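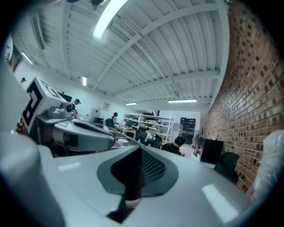 # An afternoon at the Hododham open day

September 26, 2021

I had been meaning to go to the Hododham open day for years and kept missing it, so when the notice went up in January that visitors would be let back in, I put my name down the same evening. I'm so glad I did. It's a 65-minute train ride to Fendport, then a walk along the old dock road past the chandlers and the closed ice house, and I got there early enough to be given a cup of tea and a sticker with my name spelt wrong.

Hododham is smaller than I had imagined. The robot people share one long room with a brick wall down one side and a white ribbed ceiling overhead, and everybody's desks are in there with the machines. I liked that very much. On other tours I've been kept behind a rope or a glass screen, but here we were simply asked to stay out of reach of the arms and leave our bags by the door. People carried on with their work while we looked about, and if you caught someone's eye they would usually swing round and talk to you.

Our guide was Hanne Oddsson, who came over from a fish-packing firm and still talks about haddock with real feeling. She started us off with grippers – how they close, how they let go, and why letting go is the harder half. I had never given that a thought! A cup that is gripped well but released badly tips over, and she showed us this twice, the second time on purpose.

The main thing they are working on is called Vídalín. The idea is that a person does an ordinary job by hand, holding a gripper tool with a camera on it, and the recordings are used to teach a robot arm to do the same job. They have 3,202 recordings so far, nearly all of them tabletop jobs: picking up a dish, moving it to a tray, putting it back. Hanne said the dull ones are the most useful, and that new starters always want to do something showy in their first week.

Then we had a go ourselves. There were 8 of us in the group and we took turns, 3 tries each. It's a strange feeling. The tool is bulkier than your hand and you have to plan further ahead than you expect, a bit like icing a cake in oven gloves. My first two were hopeless (I chased a plastic cup right across the table) but the third went in cleanly and I got a small round of applause, which I enjoyed more than I should have.

After that came a talk on Asitz, the software that sorts good recordings from bad ones. I'll admit I lost the thread in the middle, when the graphs came out. What I did follow was the part on markers, the chunky black-and-white squares that tell the system where a thing is and which way it is turned. A boy of perhaps nine asked whether you could confuse it by wearing one on a hat, and they spent a good while on his question – the answer being yes, quite badly.

A few practical notes if you're thinking of going. Wear something with sleeves you can push up. The lift is small, so ask at the front desk if you need it. The sandwiches run out early but there is a decent bakery by Fendport station. And do stay for the questions at the end, as Hanne brought out the older grippers then and let us handle them, including one with a finger mended with bicycle tape. I caught the later train home with her reading list in my pocket and have already ordered the first book on it.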